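How do I get faster at keeping the book for our rec basketball league?

Posted by Radosław Makowska in Basketball > Scorekeeping and Stats

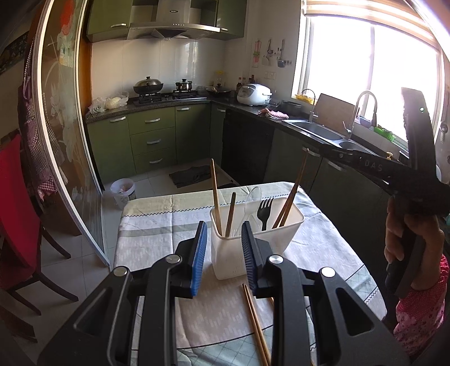 So I've been roped into keeping the scorebook for my brother-in-law's Thursday night league, and I am terrible at it. I've watched basketball my whole life, I can argue about moving screens until people leave the room, but put a pencil in my hand and by the second quarter I'm three possessions behind and asking the guy next to me who fouled who. I've been practicing at home with old games on the TV and the book spread out on the dining table, on top of the tablecloth with the zigzag border and the gray-green stripes, and I swear at some point my eyes start reading the stripes as extra rows. Last week I finished a practice game and had one team at 94 and the broadcast had them at 88. I have no idea where six points came from. I went back through the running score twice and it all looked fine to me.

A few details in case they matter. We use the Brulier book, the spiral one with the running score across the bottom. One scorer per game, no assistant, and the person on the clock is usually somebody's teenager looking at a phone. The league wants points, personal fouls, team fouls and timeouts. They do NOT need rebounds or assists, but the guys on my brother-in-law's team keep asking for them anyway, and I keep saying yes like an idiot.

Should I be writing the running score first or the player's box first? And what do you do when you miss something? I've been leaving a blank and trying to come back to it, and I never remember what went in the blank. Our next game is against Grotness, who run on every rebound and press the whole game, and I'm dreading it.

Also, is it worth switching to an app? Somebody in the league uses one called Rawat on a tablet and says it's great, but the gym has exactly one outlet and the scoreboard is plugged into it.

Marianna Szewczyk
Top answer, 1751 points on the site

Running score first, every time. I've kept the book for high school and rec ball for a long while (well over 400 games, I stopped keeping track of my keeping track) and that's the one habit I would fight you over. The running score is what the refs and coaches come to your table and ask about. If a kid's individual box is missing a basket you can usually sort it out at halftime. If the running score is wrong you've got two coaches leaning over you and a ref who wants to go home.

What I do on a made basket: slash the number in the running score, write the jersey number right next to it, and only then go over to the player's line and put down the 2 or the 3. Since the jersey number is sitting there by the slash, you can rebuild the whole player section from it later if you fall behind. I've done that at halftime more often than I'd like to admit, with half a granola bar in my mouth.

Your mystery six points are very likely threes. New scorers slash three spaces for a long two, because the shooter's toe was on the line and they were looking down when the ref's arms didn't go up. Watch the official's hand on every outside shot and don't write anything until you see it. Do that for a couple of practice games and see if your total comes closer.

Free throws: draw your empty circles when the foul gets called, one for each shot, then fill in the makes. If you wait until the shots are taken you'll forget whether it was one shot or two. And write the foul down BEFORE the circles. I can't tell you how many books I've seen with free throws in them and no foul anywhere on the other team's page.

When you miss something, don't leave a blank. Put a small question mark in the margin with the score at that moment, so "? 31-28", and at the next dead ball ask the ref. They would much rather be asked right then than argue about it in the fourth quarter. Every single timeout, check your score against the board out loud with the clock person. Yes, even the teenager. Especially the teenager! Mine now does it without being asked and has caught me out more than once.

About the rebounds and assists — just say no. You're one person. Tell them if they want rebounds they can send a spouse with a clipboard. Against a pressing team you won't have a spare second anyway, you'll have turnovers and quick layups one after the other and your head will be down for half of them. For a team like that I say the jersey number under my breath until it's written ("fourteen, fourteen, fourteen"). You look a little strange but it does work.

One more thing and then I'll stop. Get both rosters in the book in number order before tip-off. Some coaches hand you a list in whatever order they felt like, and if you copy it that way you'll spend the night hunting up and down the page for number 5.

zonetrap_dad

get the app. paper is fine but the app adds it up for you, no math. charge the tablet the night before and you don't need the outlet, ours lasts three games easy. only thing is if you hit the wrong player you have to go back through the list to undo it and the game keeps going while you do that. we had one where the wrong guy fouled out and it got heated.

also use a pen not a pencil, you can't read pencil under gym lights

Marianna Szewczyk
Comment on the answer from zonetrap_dad

Please don't use only a pen. Pencil for the game, with a good dark lead, and then a pen for the final score when the ref signs it. I do change colors by half though, regular pencil for the first and a red one for the second, and that makes it so much easier to find a mistake. I've tried the app and I like it for practice, but I'd keep the paper book going for anything that counts in the standings.

Radosław Makowska
Comment on the top answer

Okay, it was the threes. I went back to the same game from last week, watched the ref's arms like you said, and had two long twos down as threes in the first half alone. That's only two of the six points and I haven't found the other four yet, but I also had a free throw circle filled in for a guy who I'm pretty sure was on the bench, so I'm getting warmer.

I told my brother-in-law no rebounds and he took it better than I expected. He did ask if I could do "just blocks." Doing the Zekatberg game on video tonight with the red pencil for the second half, and I'll come back and post how far off I was after Grotness.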